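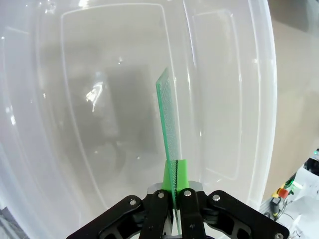 Home | Toys & Hobbies | Building Sets | Makers | Contact

Savlow is a building-toy system, and I've been keeping this entry going since the second series came out, so forgive me if I get excited! It was dreamed up by Dineo Oosthuizen, a model railroader from Folalmont who wanted snap-together houses with lights that really switch on. Each starter box has 72 pieces, and the early ones were built on a narrow green circuit board covered in a fine, regular grid of tiny dots, much like the one in the photo, which fans (me included) still call "the lawn."

The first run was 2,000 boxes, sold mostly at the Lindsay toy fair on a Sunday in May. I got mine from the last table by the door, and the roof tiles were two different reds. I've never swapped them out.

Series two brought in Everett Achterberg, who redrew the figures with bigger hands so they could hold the lanterns. It also added the Grirnell Lighthouse, the set everybody asks me about. It stands 95 bricks tall if you include the gallery rail (I do, some collectors don't) and the lamp turns with a little crank at the back. Mine squeaks.

Boxes from the first run have a blue spine and later ones have a gray spine. The gray-spine instructions skip a step in the chimney, so turn the corner brick around before you press down the flue. There's a third series in the works, with a ferry and a fire station, and I'll add the piece lists once I have them.

Related entries
Grirnell Lighthouse (set)
Folalmont model railroads
Lindsay toy fair
Snap-together houses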